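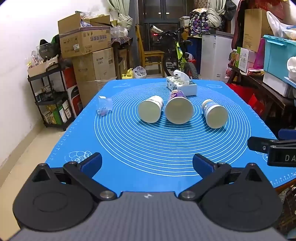
Blue table mat with printed circles.

Vornora

Vornora is a small seaside resort on the western shore of Itance Bay, known for its boarding houses, its gravel beach and a meal arrangement called the long half board. It has 18 licensed places to stay, ranging from the Fujimoto, a hotel with an elevator, down to several houses whose owners rent out the rooms their children have moved out of. The resort has a season of about the usual length for a cool coast and a reputation for quiet that it did little to earn and has since learned to charge for.

The name is also used for the headland north of the town, for the parish that contains both, and for a style of bedspread.

Name

The origin of the name is disputed. One explanation derives it from an old local word for a place where nets are dried. Another derives it from a different old local word, for a place where they are not. Road signs carried the spelling Vornorra until a repainting, after which some of them carried it on one side only. The railroad timetable, in the years when there was a railroad, listed the stop as Itance West, and older visitors still write this on envelopes. The mail arrives anyway.

Setting

The town lies on a shelf of flat land between the bay and a low ridge. Two streets run parallel to the water. The lower one, Quay Street, floods at spring tides; the upper one, Back Street, has the views, as the builders of the lower one failed to consider that someone might build behind them and go a story higher. Most of the boarding houses are on Back Street and are named for the sea. Most of those on Quay Street are named for the hills.

The beach is gravel for nearly its whole length. A stretch of sand at the southern end appears on postcards and is large enough for several families who get along. The town bought additional sand on two occasions and spread it to the north of the slipway, and the bay took it to Wostis, across the water, where it has made a very good beach. Wostis has declined to discuss the matter.

Swimming is possible from June. The water is described in town leaflets as bracing, a word that was changed from invigorating, which had itself replaced cold.

History

Vornora was a fishing harbor until the herring moved. The first paying guests were convalescents sent from the inland cities on the theory that sea air was good for the lungs, and they were lodged in net lofts at a rate that suggests the owners thought so too. When the branch line reached the bay, the lofts were given windows and called apartments.

The Fujimoto was built in the railroad years as a grand hotel, by a company that had seen grand hotels elsewhere and had roughly half the money. It has a ballroom, a winter garden and a main staircase that turns twice and arrives at a single corridor. The west wing shown on the original letterhead was never started. Guests continued to request rooms in it for decades, and the hotel eventually gave the name to the annex above the garage.

The branch line closed after a long argument in which everyone agreed it should stay open and very few people rode on it. Trade fell off sharply, then recovered when the coast road was widened, and then fell off again when it became clear that the widened road made it just as easy to go somewhere else. A plan for a marina was drawn up, displayed in the library and withdrawn. The model is still there and is popular with children.

The present steady, modest trade rests on returning visitors. The local tourist office has observed in its annual notes that the typical guest has been before, intends to come again and has a complaint about the towels.

Lodging

Accommodation in Vornora falls into 4 official classes, set out in a town ordinance and displayed on an enamel plate beside the front door. The plates show anchors instead of stars. A house with one anchor must provide a bed, a chair, a hook and a lock. Two anchors add a private basin and a lamp that can be reached from the bed. Three anchors require a private bathroom and a lounge that is open to guests during the hours they are awake, this last clause having been added in response to events. The fourth class, at four anchors, requires an elevator, and so describes the Fujimoto and nothing else.

Proprietors may apply for a higher class at any time, though few do. A third anchor brings an inspection of the kitchen, and the price difference between two anchors and three is thought to be less than the cost of the plumbing. Several well-regarded houses have kept a single anchor for as long as anyone remembers and are booked out before the others. Travel writers tend to call these houses unspoiled. Their owners tend to call them paid off.

Rooms facing the bay carry a supplement. The ordinance defines a bay view as one in which water can be seen by an adult standing upright with both feet on the floor, and the second half of that definition also dates from some particular summer. A room that meets the definition only in winter, when the trees are bare, may be sold as having a seasonal view.

The long half board

Half board ordinarily means breakfast and one other meal. In Vornora it means breakfast, an evening meal, and a third sitting known as the tide plate, served at whatever hour the boats used to come in. As this hour moves from day to day, the plate may be offered at midmorning, in the middle of the afternoon or, on certain evenings, immediately after dinner. It consists of bread, cold fish, pickles and a slice of dense seed cake.

The custom is generally traced to the net-loft period, when lodgers ate what the household ate and the household ate when the men got home. No fishing boat has worked from the harbor in a long time. The timetable of plates is nevertheless calculated each spring from the tide tables, printed on card and hung in the hallway of every participating house, where first-time guests commonly take it for a bus schedule.

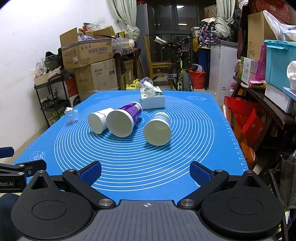
Vol. 2, page 21

Attempts to fix the tide plate at a set hour have been made by the Fujimoto, which found that guests on the new arrangement ate the plate and then complained that it was at the same time every day. The hotel returned to the tides within a season. It now also sells the seed cake in a tin at the front desk, at a price that includes the tin.

Guests who choose bed and breakfast only are not entitled to the plate, but in the smaller houses the rule is enforced by looking at them.

Getting there

A bus runs from Itance town along the coast road. In summer it continues to the harbor; at other times it stops at the top of the ridge, where the driver points. Motorists should note that the parking lot marked on older maps is now the sand store, and that the sand store is now a parking lot.

A passenger ferry crosses from Wostis on calm days. The crossing is short and the definition of calm is the captain's. Return tickets are sold in both places, but a ticket bought in Vornora is printed on blue paper and one bought in Wostis on yellow, and each side has at times refused the other's. The disagreement is usually said to be about accounting — visitors may wish to avoid mentioning sand.

Climate

Vornora is mild and damp, with light winters and summers that take their time. Wind comes mainly from the west. The town records more hours of sunshine than Itance, a fact that appears on every leaflet it prints, and fewer than Wostis, a fact that appears on theirs. Sea fog is common in early summer and can last for days, during which the bay view supplement remains payable.

Customs and events

The season opens with the Airing, when the boarding houses hang their bedspreads from the front windows and walk up and down looking at one another's. The Vornora bedspread is a heavy woven cover in stripes, made locally until the mill closed and now made somewhere the labels do not specify. It is too warm for summer and too large for most washing machines. Visitors buy a good many of them.

The closing of the season is marked by a supper at the Fujimoto for proprietors only, at which the ballroom is used for the one time in the year that it is full. Speeches are discouraged. A prize is given for the strangest item left behind in a room, and the prize is the item.

Between these dates there are band concerts on Quay Street, tides permitting, and a regatta in which the rowing club of Wostis has a record that the Vornora club's own history leaves to an appendix.

Criticism

Guidebooks have been lukewarm. The most frequently quoted entry in the town's own clippings file calls Vornora "a resort for people who have been to the others," and the tourist office used the phrase on a poster for several years before someone raised a question about the tone. More specific complaints concern the gravel, the early locking of front doors and the difficulty of getting a cup of coffee between breakfast and the plate.

The anchor system has also drawn comment, chiefly from booking websites, which convert anchors to stars one for one. This gives the best-loved houses in town a single star each and has led to some surprised reviews in both directions. The town wrote to ask for a correction and was sent a survey about its experience.

See also

Itance Bay
Wostis (ferry port)
Boarding house
Half board
Seed cake

Last revised 11 February 2020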